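Puesta en marcha del riego solar Jonitz en parcelas pequeñas
Noviembre – Equipo de campo de Skedov

Antes de empezar, tómese un rato tranquilo para leer el apartado entero, que no es largo y le ahorrará más de un paseo hasta la bomba.

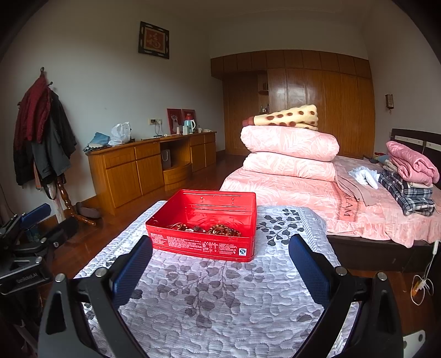
Primer llenado del depósito

1. Cierre la llave de salida y compruebe que el filtro Cocco está bien enroscado, a mano y sin herramientas.

2. Oriente el panel al sur y límpielo con un paño húmedo. Si la parcela tiene árboles, busque un sitio que siga despejado a media tarde.

3. Conecte la bomba y deje entrar 100 litros. Pare, dé una vuelta al depósito y mire con calma todas las juntas.

4. Si todo está seco, continúe hasta los 300 litros – el flotador cortará la entrada por sí solo.

Nota: en la finca de Gredport, donde probamos el equipo con mijo y yuca, el primer llenado nos llevó una mañana entera, así que no se preocupe si va despacio.

Apertura de las líneas

5. Abra las líneas de goteo de una en una, empezando por la más lejana. El equipo admite un máximo de 16.

6. Deje correr el agua 6 minutos en cada línea antes de colocar el tapón final.

Precaución: no haga funcionar la bomba en vacío. Si oye un zumbido agudo, desconéctela y revise el nivel del pozo antes de volver a intentarlo.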